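Harosmont Repair List - message
Subject: Re: Black charging cable, repair or throw away?
Date: 21st January

> I have a black cable which charges my lamp only when
> I bend it near the plug. Is it possible to open the
> plug and solder again? And which screwdriver do you
> use for small things? Mine is too strong and spoils
> the screws.

Hello all,

I had the same trouble with a cable from Koda, so I answer from my own experience. First look at the plug in good light and compare both ends.

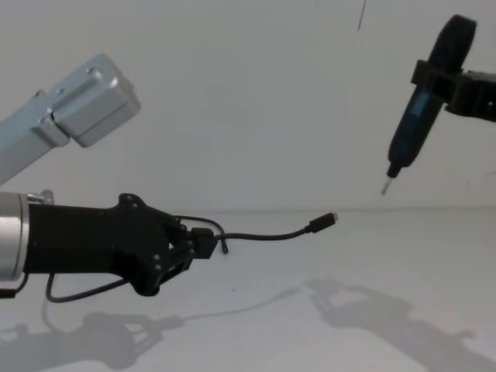

Black cable and the small electric screwdriver, bit pointing down.

Most plugs of this kind have no screws. The black cover is moulded on, and you can only cut it. I tried it in March with a sharp knife and needed 14 evenings of courage for ten minutes of work.

Before you cut, please lay the cable on a light table, without other things near it. A thin black cable is difficult to see on a dark bench.
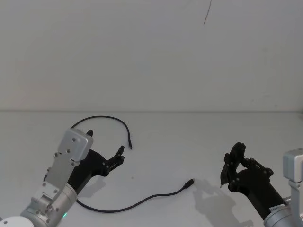 Then bend it slowly, a little at a time, starting from the plug. If the lamp goes on and off only in the first 10 mm, the break is there and you can shorten the cable. If it happens in the middle - throw it away. 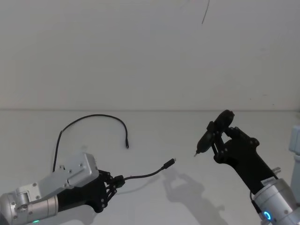 About the screwdriver: I prefer the pen type, which you hold like a pencil. For very small screws I start the thread by hand and use the motor only after. My Xie set has 12 bits and I use two of them.

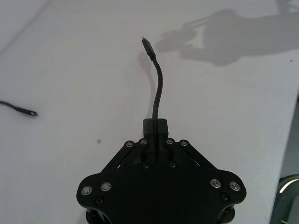 Please do not pull on the cable when you unplug it, take the plug itself. A new cable in the shop in Botwood is not expensive, so do not spend a whole weekend on it as I did.

With kind regards from Harosmont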